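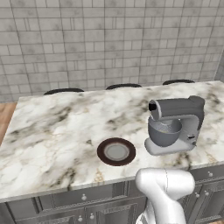 Fig. 1. Kitchen with a marble-patterned counter, stand mixer and tiled wall.

Interior Surfaces, Unit 4: Ceramic and Stone Tile on Walls
Notes to go with the lecture. Instructor: Nabila Kamel
Last revised 15/10/2019

Read these notes before the lab. The reading from the Jankauskaitė workbook covers floors as well, but floors are in the next unit and will not be on this one's worksheet.

What we mean by a field and a module

The field is the main tiled area, apart from borders, trim and cut pieces. The module is the size of one tile plus one grout joint. People forget the joint. If a tile is 12 inches wide and the joint is a quarter inch, the module is 12 1/4 inches, and over a long wall those quarter inches add up to a cut you did not plan for.

Always lay out from the module. Work out how many full modules fit in the wall, see what is left over, and split the leftover between the two ends. If that leaves a thin sliver at each end, shift the layout by half a module. You lose one full tile and get two wider cuts, which look better and are easier to make. A sliver less than a third of a tile wide is hard to cut cleanly and tends to crack.

Layout patterns

Stack bond. Joints line up both ways. It shows every error in tile size and every dip in the wall, so save it for flat walls and tile that is all close to the same size.

Running bond. Each row is shifted by half a tile. This is the brick pattern most people know. With long tile, check for bow first. Many long tiles are slightly high in the middle, and a half shift puts the high middle of one tile next to the low end of another. The edge that sticks out is called lippage. A one-third shift helps.

Mixed module. Two or more sizes are used in the same field, either in set rows or in a repeating block. The sizes have to be planned together, joint included. Two small tiles and the joint between them must equal one large tile. If they do not, the rows drift apart and the installer ends up changing joint widths by eye.

Random coursing. Row heights vary, and so do the lengths in each row. Random work still needs rules. The usual ones are no vertical joint directly over another, no more than two rows of the same height together, and no two matching pieces side by side unless the drawing asks for it. Draw at least one full section of wall before ordering. 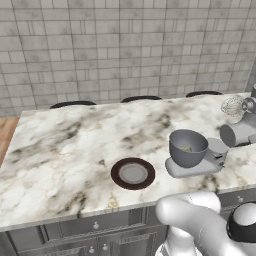

Mixed sizes also change how you order. For a single size, take the area, add waste and round up to full boxes. For mixed sizes you need the share of each size in the pattern, and waste is figured for each size separately. We use 5 percent for stack bond on a plain wall and 15 percent for anything random. If the tile has strong shade variation, order it all at once and check that the lot numbers match.

Worked example

Bouchra Berrada's job at the Lellum house is the one we will use in lecture. The wall is 15 feet long and 4 feet high, with no openings. The area is 60 square feet. The pattern is random coursing, so waste is 15 percent, or 9 square feet. The order is 69 square feet before rounding up to boxes. The Clondel tile on that job came in boxes of 12 square feet. Five boxes gives only 60, so the order was six boxes, or 72 square feet. The extra 3 square feet stayed with the owner for repairs.

To keep the arithmetic short, the example treats the tile as one order. On the worksheet you will be given three sizes and will have to do each one.

Grout

Color matters more than most students expect. Grout close to the tile color makes the wall read as one surface. A darker or lighter grout draws the grid and makes any uneven joint easy to see. With a mixed pattern, strong contrast can get busy, so make a sample board before deciding. Let the sample dry fully. Most cement grout dries lighter than it looks in the bucket.

Unsanded grout is used for joints under 1/8 inch, sanded for wider ones. Sanded grout can scratch polished stone and soft glazes, so test it on a spare piece. Inside corners, and the line where the wall meets a counter, get flexible sealant in a matching color. Cement grout in those places will crack as the two surfaces move.

Stone and stone-look tile

Natural stone is porous to some degree and is normally sealed before grouting, then again after. Marble and limestone are etched by acid, including lemon juice and vinegar, and sealer does not stop this. Ceramic and porcelain with a printed stone pattern do not need sealing on the face, though the grout might. Printed tile comes with a limited number of faces. Open several boxes, spread the pieces out and keep matching faces apart.

For the lab

Bring a tape measure, a scale ruler, a pencil and the worksheet. The sample boards are on the Oltia rack at the back of the shop. Work in pairs. Each pair draws one wall at 1/2 inch to the foot, marks the center line and shows the cut sizes at both ends.

Write the module on the drawing. Drawings without it will be handed back.

The makeup lab is in January. Sign up with Nabila Kamel before the end of term if you need it.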